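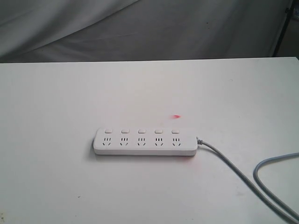
1/ Power strip thread, because I've answered this in DMs too many times today. Five outlets, a switch for each one, all white. Going on the desk for good once I figure out the order.

2/ Rules I'm giving myself. Everything that stays on all the time goes at one end. Everything I want dead at night goes at the other. Middle one stays free for guests and their phones. That's the whole system

3/ Why bother – old strip had a single switch for everything. Turn off the lamp, kill the router. Wumpini Abubakari was on a call in the next room when I did it. Twice. I still hear about it.

4/ Outlets are the Chinese multi-slot kind, three little slits plus the angled pair. Check your plugs before you buy one like this!! Mine came over in the Grakamley boxes with the rest of the stuff from the old apartment, so half my plugs already match. Other half dont.

5/ Also look up what voltage your gadgets take, not just the plug shape. It's on the charger in tiny gray print. Phone flashlight, five minutes, done. My Keogh desk lamp passed, the Dratine kettle did not and is going to my cousin.

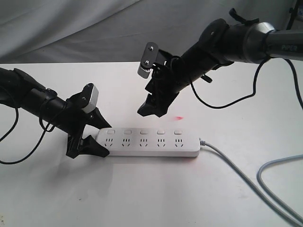 6/ Anyway, placement. I keep going back and forth between the back edge of the table and screwed to the underside. Underside looks cleaner. But then I'm feeling around blind for the right switch, and what's the point of separate switches if you can't see them

7/ So: on top. White on white, you barely notice it. Switches toward the wall, outlets toward me. Might flip it, havent decided. Fat adapters hang over the front either way.

8/ Labels. Tiny ones, pencil on masking tape, next to each switch. Tried the label maker first and it printed ROUTRE and I let it win for a week.

9/ Someone asked what it all cost. Strip came with the move so zero. Tape I had. Cable clips 2 bucks at Cudholm, the good gray ones, they go with the cord.
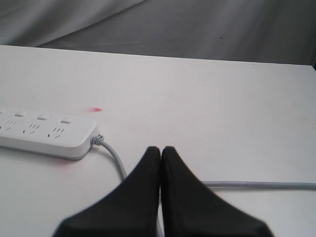

10/ The cord is the part people forget. Plan where it runs BEFORE you stick anything down. No tight bends near the collar where it leaves the strip, never under a chair leg, never under a rug. And leave some slack so you can pull the strip forward to dust

11/ Yes dust it. Unplug from the wall first, dry cloth, then a soft brush over the slots. I do mine in April when I do the windows, should probably be more often.

12/ No heaters on it, no strip plugged into another strip. I know you know. Saying it anyway – it's cold out and I've seen your setups.

13/ Still open: does the monitor count as always on or dead at night? Leaning dead at night. Will post when the labels are up.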